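Setting the finger opening and grip force on the Alto two-finger gripper
by Gönül Bozkurt

Do this after every change of fingers, and once more when the arm was moved to another table. Park the second arm first. You need the 2 mm key and the test fruit in its bowl.

1. Set the open limit
Jog the wrist above the bowl and open the fingers completely. Read the encoder value and save it as OPEN. Ours is 3,380. Look through the wrist camera — both fingers must be in view, with free space between them.
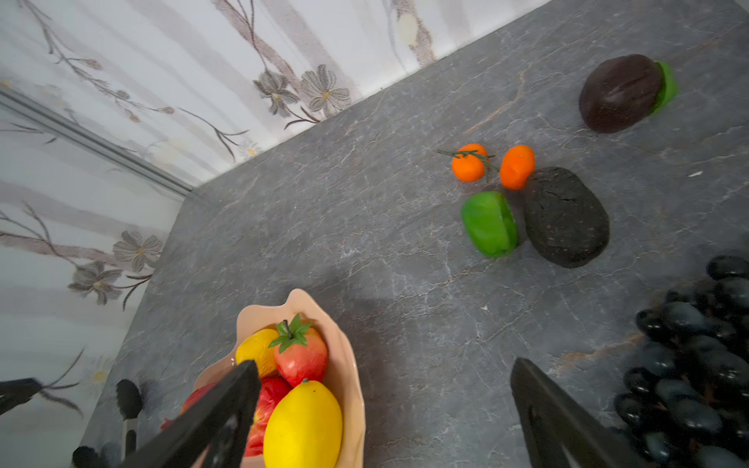
Nesrin Karabulut wrote under the first version of this page that her value jumped after each restart, and that homing the gripper before reading it cured the problem. Please home first, then save.

2. Set the contact value
Close slowly on the apple in steps of 26 counts. Stop when both fingertips touch, and save the value as CONTACT. I got 2,443 with our apple. A different fruit needs its own value, so write the name of the fruit beside the number.

3. Set the current limit
Start from 80 mA and raise it in small steps until the fruit does not slip when you lift it a little. If the leaves come between the fingers, the grip can feel firm too early — open, turn the fruit and try again.

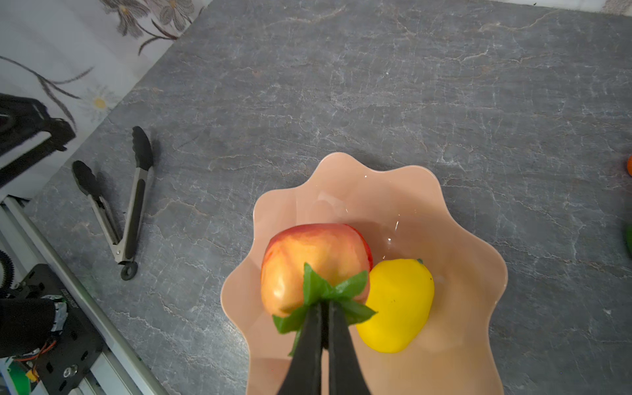 4. Check the screws
Tighten the finger screws by hand with the short side of the key. Repeat step 2. When the new value differs by more than one step, a finger is still loose at its base.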